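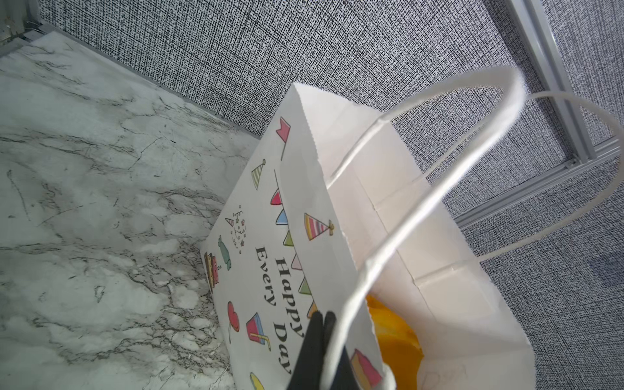 Controls & Planning

Search this site Enter keywords Go
Home | Projects | Tooling | Archive | Contact

Bag-opening task moved to the new planner

The bakery packing task now runs on Sondetti, the two-arm planner that replaces the scripted sequences in use until May. One arm holds the rim of a paper bag with a parallel gripper. The other works over the tray and brings pastries across to the bag. The two were previously driven from a single timeline, so a late grasp on one side stalled both.

Under Sondetti each arm has its own queue, and the queues share three conditions: rim held, mouth clear, tool withdrawn. A motion that would cross the mouth of the bag is not released until the first two are true. The holding arm may not open its fingers until the third is true. Conditions are set by perception, with a timeout that returns both arms to a hold pose.

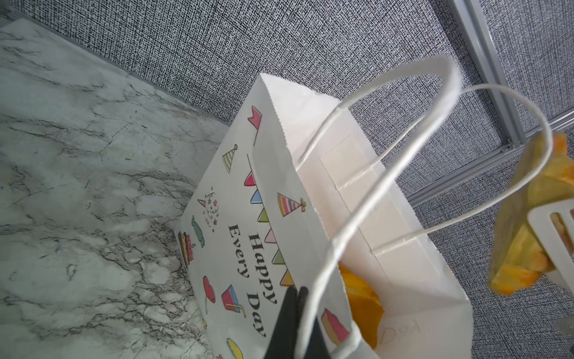 Wrist view of the bag, with the handles in front of and beside the opening.

Perception of the handles took most of the effort. Twisted cord is thin, it is white on a white bag, and it moves whenever the paper moves. The depth channel drops it often enough that Napaporn Saithong stopped using depth for this class and fits a curve to the color image instead. The fit is passed to the planner as a keep-out tube with a radius of 12 mm. Below that, the tool path clipped the cord in replay. Above 17 mm, the planner often found no path at all.

The rim estimate is simpler. It uses the top edge of the near panel and a normal taken from the fixed camera,

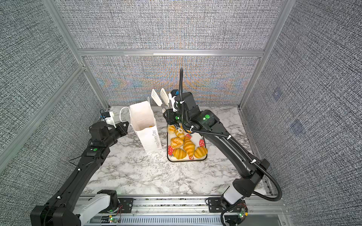
which also supplies the tray poses. Wrist and fixed views are merged in the Bomham calibration tool, and the transform is checked at the start of each session – a shift at either arm base shows up there before it shows up as a missed grasp. The printed artwork on the bag is masked out for now. It gave the feature matcher plenty of corners, but they slide as the panel creases.

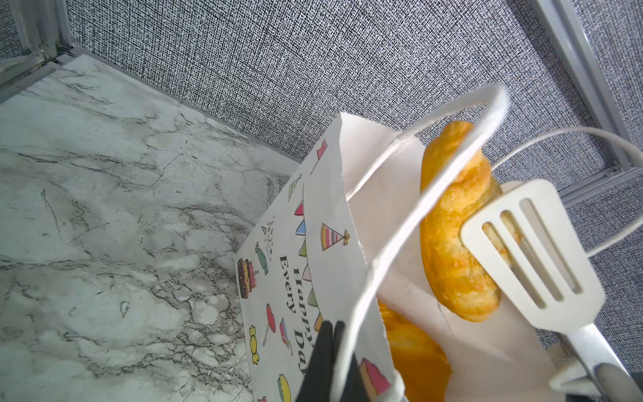
Spatula head against a pastry in the bag, near wall held by the gripper.

Release of a pastry from the spatula is still open-loop. The Võ branch adds a contact estimate from joint torque and will be merged once its logging matches the Bakarmont format. Until then, please keep replay files from both arms together, and do not trim the 2 seconds before a timeout.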